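Murnarell: progress report, milestone 3
Prepared by Deirdre Mulcahy, production lead
Reporting period: March to June

Summary

Murnarell is a single-player puzzle adventure set in a flooded copper town. Milestone 3 covered the second playable chapter (Ivunberg), the save system rewrite and a first round of outside playtesting. Chapter two is playable from start to finish. The save rewrite is complete. Playtesting went ahead with 13 players against a planned 20 and will carry over into the next period.

Work completed

Chapter two now contains eight rooms, up from five at the last report. Nikau McPhee finished the pump house and the lower gallery in April. The two rooms share a water level, so a valve turned in one changes which ledges can be reached in the other. Both rooms can be solved in either order.

The old save system stored the whole room state each time the player crossed a doorway. On the minimum-spec laptop this caused a visible pause. Rawiri Hapeta replaced it with a record of changes only. The pause is gone on all three test machines. Saves made in the milestone 2 build will not load in the current one, and testers were told to start again.

Dialogue for the ferry keeper, Foley, has been recorded in full: 421 lines, of which 40 were re-recorded after the script change in chapter one. Treasa Moynihan has edited and levelled all of them. Subtitles are in place for chapter one and are partly timed for chapter two.

Playtest findings

Sessions ran to two hours each. Most players finished the pump house without a hint. The lower gallery was the main trouble spot. Players turned the colour-coded valves correctly but did not notice the water had dropped, as the change happened behind them. Sinéad Nic Aodha has moved the camera on that room and added a drain sound. The fix has not been tested with new players.

Several testers asked for remappable keys. This was planned for milestone 5 and has been moved forward.

Variations to the plan

Controller support was due in this period and has slipped. The input code was being rewritten for key remapping and it made little sense to do the work twice. No extra funding is sought for this change.

The map screen has been cut from chapter one. It remains in chapter two, where the player first has more than one route.

Budget

Spending is within the approved total. Voice recording came in under its line and localisation over, the latter due to a second pass on the French script. We ask that the difference be moved between the two lines. Unspent playtest money stays in its own line until the remaining sessions are held.
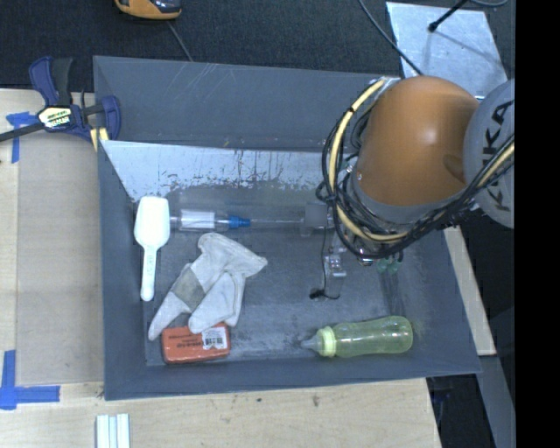

Next period

Chapter three (Giltari) moves from grey-box to first art pass. Its layout is fixed apart from the final room, which depends on whether the ferry can be steered by the player or stays on rails. A decision is due before art starts on the dock.

Remaining playtest sessions will be booked with people who have not seen any earlier build. Controller support and remappable keys will be delivered together in the milestone 4 build.

Risks

Rawiri is the only programmer familiar with the water code. Nikau has begun working through it, and written notes will be supplied with the next build. Frame rate in the lower gallery drops when both sluices are open on the minimum-spec laptop. The cause is known, being the reflection pass, and a cheaper version is in progress.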